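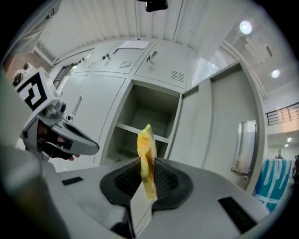
Buying a used car from a listing

2021-08-18

I have spent most of the summer reading used car adverts, and I've come out of it trusting them less than when I went in. I wasn't exactly a believer in June.

My old hatchback failed its MOT on corrosion, and the garage in Ekcombe wanted 1474 pounds to put it right. The car wasn't worth that. So I started looking, and the first thing I learnt is that every dealer within driving distance sells "stunning" cars. A ten-year-old diesel estate with a split driver's seat is stunning. So is a van.

Then there's "full service history". At Karadness Cars this meant a book with 6 stamps in it, four of them from the same garage in what looked to me like the same pen. I asked if there were invoices to go with them. The salesman said the previous owner had probably kept them. Why would anyone sell a car and hold on to the oil change receipts? He didn't know either, but he did offer me paint protection.

I don't understand paint protection. It was £299 there and £399 at the next place, for something that comes in a bottle, and the car in question already had stone chips all over the bonnet. What would it be protecting? I was told it "locks in the finish".

"Just serviced" is another one I'd ask about. Serviced by whom, and what was done? At Anghel Motors it turned out on the phone to be an oil and filter change. Fine, but the advert made it sound as if the thing had been rebuilt. The cambelt was due and they hadn't touched it. They'd do it for me at cost, whatever cost means when you're the one setting it.

And the warranty. Three months, parts and labour, up to a claim limit that wouldn't cover a gearbox. I read all of it in the car park, including the list of things it leaves out, and I'd got as far as seals and gaskets when I gave up and went home.

What I've ended up doing is paying Florin Bratu, who has looked after my brother's cars for years, to come and look at anything I'm serious about. He charges £43 and he's put me off two so far. One had a rear spring on its way out and the other had been painted down one side, which the dealer said he hadn't noticed. Maybe he hadn't. It was a slightly different blue.

People keep telling me to try Kusteo, the website that brings the car to your door and lets you send it back. I've had a look. The prices are higher, the photos are all taken on the same turntable, and there's a collection fee if you change your mind after the first week. I may still do it. I'd want to see what they mean by "minor cosmetic wear" first, and I've emailed them to ask. No reply yet.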